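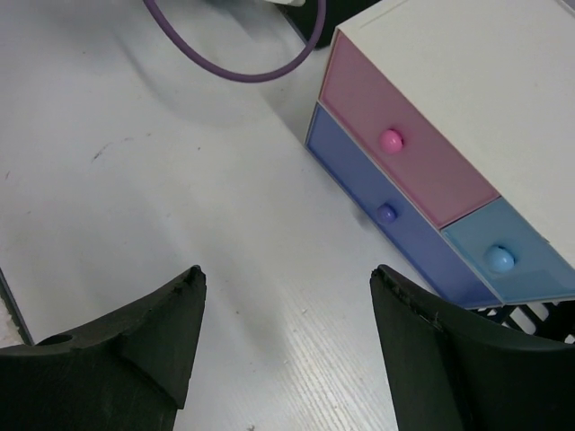
Prescribing in General Practice: Session 4
Stopping medicines safely (course handout)
Fadbridge Primary Care Training Programme
Last revised 25 July 2018

Welcome back! Last session was all about starting treatment. Tonight we turn it round and look at how to stop it, a part of prescribing that gets far less teaching time than it deserves. I love this topic, and I hope by the end of the evening you will too.

Please bring your notes from the May workshop, as we will be using the same medication review sheet.

What we mean by deprescribing

Deprescribing is the planned reduction or stopping of a medicine that may be doing harm or is no longer helping. It is a clinical decision like any other. It needs a reason, a conversation with the patient, a plan and a follow-up date, all written in the record.

Good moments to think about it:
A new symptom that could be a side effect (dizziness, constipation and confusion are the classic ones)
A fall or an unplanned admission
A move into a care home
A drop in kidney function
The patient telling you they have quietly stopped taking something already. Listen to these patients! They often have very good reasons.

The prescribing cascade

A cascade happens when a side effect is mistaken for a new condition and treated with another drug. Try this one with your neighbour before we discuss it together. A patient takes amlodipine for raised blood pressure. Their ankles swell, a diuretic is added, and some weeks later they have gout. Where would you step in, and what would you check first?

Once you start looking for cascades you will find them everywhere, and untangling one is among the most satisfying jobs in general practice.

Stop or taper?

Some medicines can simply be stopped. Others need to come down slowly. Groups where you should always think about a taper:
Benzodiazepines and z-drugs
Opioids taken regularly
Most antidepressants
Beta blockers
Long-term oral steroids (check for the risk of adrenal insufficiency before you change anything)
Antiepileptics, where specialist advice is usually needed

Proton pump inhibitors sit somewhere in between. Rebound acid symptoms are common in the first couple of weeks, so warn the patient and agree what they can take if it happens.

Change one medicine at a time where you can. If two are changed together and the patient feels worse, you will struggle to know which one to blame.

Case for small groups

Work through the Oltus practice case in your pack. The patient is on 19 regular items, and you have one double appointment. Choose the 2 medicines you would tackle first and be ready to defend your choice. Groups never agree on this, and the arguing is great fun!

Before next time

Review one real patient on your own list and write up the discussion for your log. The write-up can be short (100 words is plenty). Those working towards the certificate should also start the 3000-word assignment, using the Karam template in the course folder.

Session 5 covers repeat prescribing systems and is in the Arkevico room, upstairs.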